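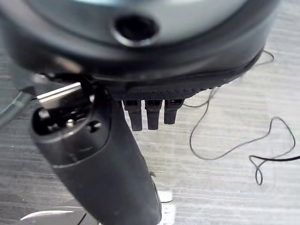

Issue 27, p. 9

Home Features Interviews Letters Archive

Yoga Khoo would like it known that she has never once finished a crossword in pen. "People assume," she says, pouring tea into a mug with no handle. "I set the things. I don't have to be able to do them."

She has been setting the puzzle for the Stitovley Courier for most of her adult life, and the paper has printed 175 of her themed grids, not all of them on purpose. One December the layout desk ran the solution on the front page and the clues a week later. "I got the nicest mail of my career," she says. "Everyone finished."

Her workroom is above the Pillai bakery, and it smells of cardamom until noon. She draws each grid by hand, starting from the bottom right corner, a habit she blames on her first editor, who read everything backward looking for typos. A good one takes her three evenings. A bad one takes longer - "because you keep hoping."

The complaints go in a shoebox. A retired surveyor in Skaltilard has written to her for years about the word "ogee," which he considers overused and she considers a gift. She wrote back once to ask what he would put in its place. He sent nine suggestions, and she used four without telling him.

Has she thought of letting software fill in the corners? She has, for one long weekend. "It gave me a river in Latvia and somebody's middle name. I already know how to be unfair."

What she wants now is a bigger square for the holiday puzzle. The paper has offered her the same square and a horoscope next to it. She's a Capricorn, and she was told this week to expect delays.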